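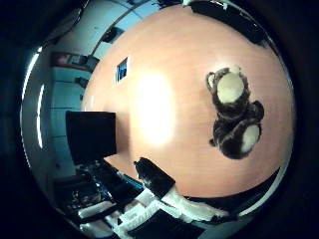
Why does the gripper stall before it closes all the way?
Current limit was still at 80 from the old fingers. Set it to 100 and it closes, motor stays cool enough to touch.

Sunday, 4:20 pm. Club session, Skitero arm. Me + Zainab, Hamish in late.

- soft toy task: approach from above ok, grabs fur and not body. Zainab wants the wrist 20 mm lower before closing. Try that first.
- glare on table is bad in the wrist view. Threshold at 200 dosen't help. Need a matte cloth or move the lamp?
- Radu script crashed twice on startup, same serial port thing. Unplug, replug, fine. Not a fix.
- finger pad screws: check w/ the small hex key, NOT the long one, it rounds them

Hamish re-did the calibration sheet, saved in Dreltitz folder. Old one is wrong, delete it pls.

Still to do before the May meet: log file names, release pose (drops too high), spare cable from Callent. Zainab emailed them, no anwser yet.

Left the arm parked, power off at the strip.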